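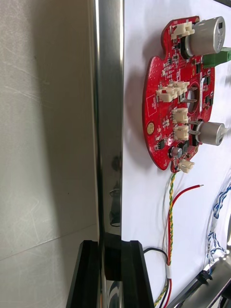 How does an app know who you are?

When you sign in to an app, you type a username and a password. The app sends them to a computer somewhere else, called a server. The server checks whether they match what it has on file. If they do, you get in.

The server does not keep your real password. It keeps a scrambled version of it, called a hash. A hash is made by running the password through a set of math steps. The same password always makes the same hash when the steps are the same, but it is very hard to work backward from the hash to the password.

Say Noémie picks the password "bluekite". Her app, Kirkari, turns it into a long string of letters and numbers and saves that. The next time she signs in, Kirkari scrambles what she types and compares the two strings.

Why long passwords are better

Some people try to break into accounts by guessing. They use computers that can make a huge number of guesses very fast. A short word from the dictionary is one of the first things they try, so "bluekite" is a poor choice. Four or five words that have nothing to do with each other make a much stronger password, and you can still remember it.

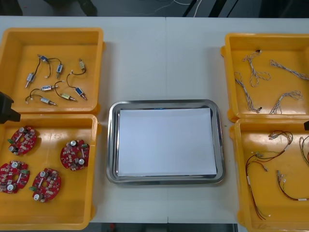
Another problem is using the same password in more than one place. Suppose Elie has one password for a game called Skidomell and for his email. If somebody steals it from the game, they can try it on the email too. A password manager is a program that remembers a different password for every account. Ask a parent or teacher before you set one up.

What is a second step?

Many apps ask for a second step after the password. They may send a short code to a phone. A person who has stolen your password still needs the code to get in. Codes stop working after a short time. Never read one out to somebody who calls or writes to you, even if they say they work for the app.

Staying signed in

You may have noticed that you don't type your password every time you open an app. After you sign in, the server gives your device a token, a long code the app shows each time it asks for something. When you sign out, the token should stop working. On a library or school computer, always sign out before you leave.

Words to know

Server: a computer that answers requests from other computers.
Hash: a scrambled version of a password.
Token: a code that keeps you signed in.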